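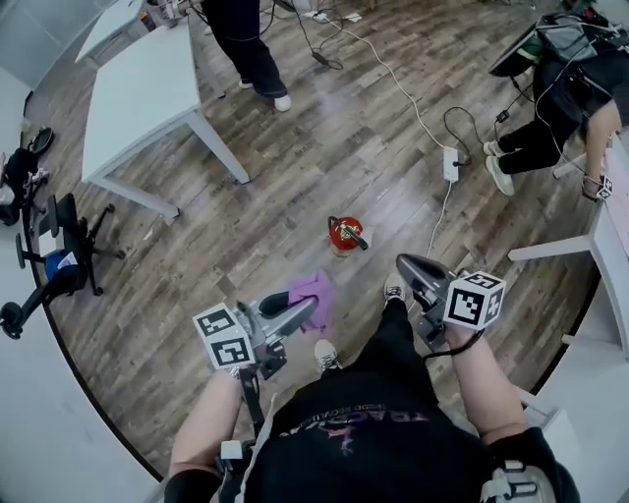 White sneakers, wood-look floor. They will not stay white this week.

Quick one, bus leaves early Wednesday and I still have sample bags to label.

So. The silt fences at Bruloson. Went back up after the big storm and two of the three had gone over, the middle one flat on its face with a fan of mud out past it the shape of a duck foot. Third one fine. Same fabric, same stakes, same guy put them in (me). Only difference I can find is the slope above, which is shorter and has that strip of old pasture grass nobody got round to plowing. Eight feet of grass, maybe less in the wet corner. Did more than my fence.

Gauge said 29 mm, most of it in the first part of the night. Not a monster. We had more than that in April and lost less dirt, but in April the rye was still standing and now it's bare, so there you go.

What bugs me is the ditch. The culvert at the Hosero road is a good pipe, no complaints, but everything upstream of it is being straightened a bit at a time and the water gets there faster every year. Stood on the bank and you can see the cut, fresh and orange, roots hanging out. Took bank pins up there in the spring, long rebar, hammered in flush. One is now sticking out 95 mm. One is gone. I looked for it for longer than I want to admit and got a boot full.

Tried the jar test again on the ditch water. Shake, set on the windowsill, wait. Sand drops right away, then the silt, and the clay just hangs there like weak tea with milk in. Still cloudy at breakfast. That's the stuff that ends up in the Buzatu pond and no fence I own is going to stop it.

Things to do before the next one:
– reset the middle fence, and trench the bottom properly this time. I skimped, six inches deep my foot
– straw on the bare strip, even a thin layer
– ask at Tritden if they have any of the coir logs left over, they were half price last time I looked
– new pin, and paint the top of it orange so I can acutally find it

Somebody asked in the comments if you can use hay bales in place of the fence. You can. I did, one winter. They float, then they rot, then you have thistles. Straw wattles are better if you stake them down tight and dont leave a gap under.

Also the tipping bucket is reading low again – spider in the funnel, I think, second time. Will clean it out and compare with the plastic one on the post before I trust any of the fall numbers.

More when I'm back, laptop is on 8 percent and the charger is already packed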